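4.2 Cable snags during sorting

The most surprising failure in our runs had nothing to do with vision or planning. Of the 272 sorting attempts logged at the Tangen bench, 41 ended early, and 20 of those traced back to the same cause: the thin cable at the gripper catching on a raised piece of the board. We were delighted to find such a clear pattern, even if it cost us most of August to see it!

The sorting task asks the arm to lift a piece from the learning board and drop it into the bowl with the matching label. Trouble starts when the arm works at the left end of the board and the slack in the cable hangs over pieces farther to the right (Figure 4). A low, fast move back toward the base can then drag the loop against a numeral or a peg. 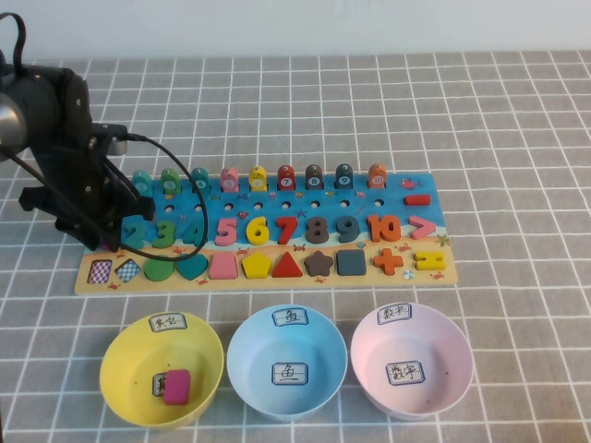 Figure 4. The arm over the left end of the board, with the gripper cable looping across the number row. Bowls are labeled for shapes, fish and numbers; a trapezoid is in the shape bowl.

What makes this fault so interesting is that the controller reports nothing unusual. The pull is too weak to trip the force limit, so the arm carries on with a board that has shifted by a few millimeters, and the next grasp misses. Rostyslav Bondarchuk first spotted it by replaying the joint logs next to the video - the board jumped one full step before any error appeared. We now check the board position before every grasp and stop the arm if it has moved.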